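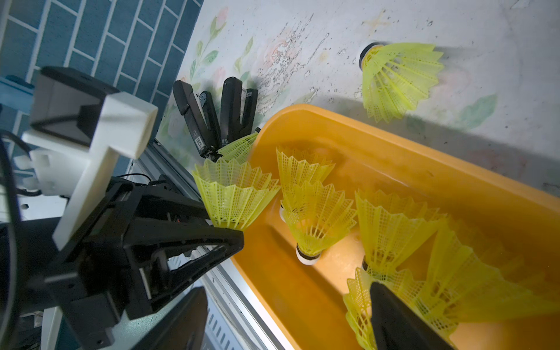

The dropped-grip fault in our Losel cell was blamed on calibration, and I never believed it. Yellow plastic shuttlecocks have a flared mesh skirt that gives when squeezed, and the gripper reported "holding" in 16 of 100 picks that ended in a drop. Recalibrating in April changed nothing I could measure.

Soudabeh Mohammadi thinks the force threshold is too low - maybe. She tested it on 90 picks, all with one arm. With two grippers working face to face over one tray, I wouldn't trust that result yet.

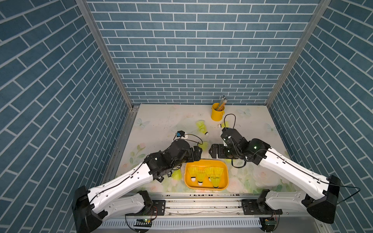

Safety stop

The stop lagged twice. Our log doesn't say why.

Home | Reports | Labs | Contact
3 comments 0 shares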